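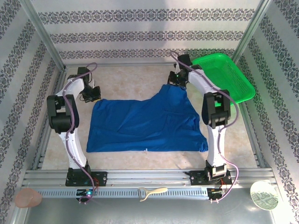 One arm has hold of the top edge of a blue garment at the folding bench in Gillerley.

I manage the linen room at a laundry that does the washing for hotels, two care homes and a swimming club, and I have never looked forward to a Thursday as much as I do now. Thursday is when the pair of arms gets something new to try. The rest of us find excuses to walk past with a trolley we don't need to move (I'm as bad as anyone).

Let me say where I stand. I think this is the best thing to happen to laundry work since the roller ironer, and I think so because I spent nine years folding. On a heavy day I folded 700 pieces. I was fast and proud of it, and by thirty-four I couldn't open a jar with my left hand. People who write fondly about the dignity of repetitive work should come and do a July with us, when the hotels are full and every towel in Iltau seems to land on our dock at once!
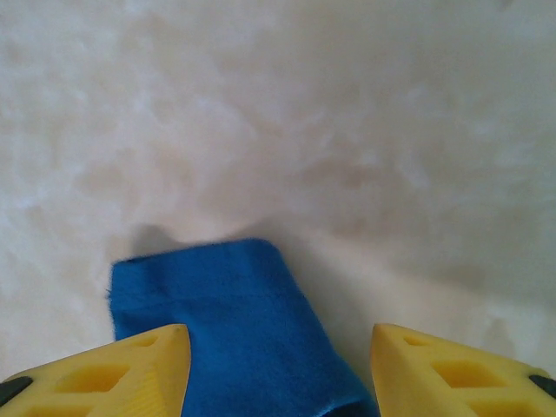

Cloth is horrible stuff for a machine, and that's what has made me respect my colleagues more. A box is the same box however you put it down. A towel is a different shape every time you drop it, and Suha Karaki can find the corner of one without looking while telling you about her sister's wedding. When she was asked to explain how she does it, she had to slow right down, and the whole bench stopped to listen. She has folded for longer than I have worked anywhere, and I'd never heard anyone ask her that before.

She is now paid for it. Two hours a week of her time goes on working out with Majdi Sayegh, our engineer, which pieces the arms should be given and how a decent fold ought to look. It came with a proper rise and a line in her contract, and I would urge any firm thinking of going the same way to start there, well before anybody signs for equipment.

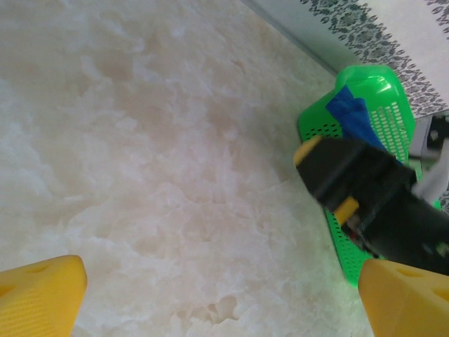
Blue cloth in the green basket, with the second arm reaching across.

Now the awkward part, and I don't want to skate over it. Marwan Nassar, our union rep, reminded me over tea that every manager is enthusiastic in the first year. He worked at Larham when the sorting line went in. The promises there were all spoken ones, and when the site changed hands they went with the old owner. So ours are on paper: no job goes because of the arms, hours saved at the bench go to mending and checking first, and the agreement gets looked at again every July with the folders in the room.

I was a bit put out by how hard he pushed. I've come round completely. People are a good deal more curious about a new machine when their rent doesn't hang on it.
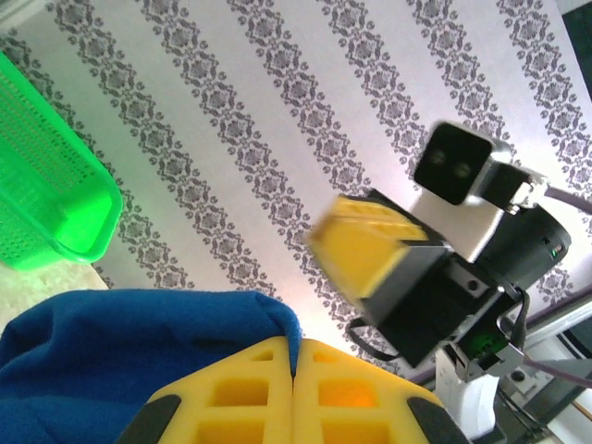
And they are curious! Esperanza Villalobos, who swore she would have nothing to do with any of it, has strong opinions on where a basket ought to sit and is usually right. She has also moved to the mending table three mornings a week, which she had been asking for since before I was in charge. We used to send torn robes to Vidal and wait a fortnight for them.

I can't tell you the arms will ever match Suha. I'd happily settle for them taking the dull middle of the pile, the small flat pieces that wreck your thumbs, and leaving the fitted sheets to those of us who have made our peace with fitted sheets. If you run a bench like ours, go and ask your best folder what she would give away first. Ours had her answer ready before I'd finished the question: flannels, all of them, today if possible.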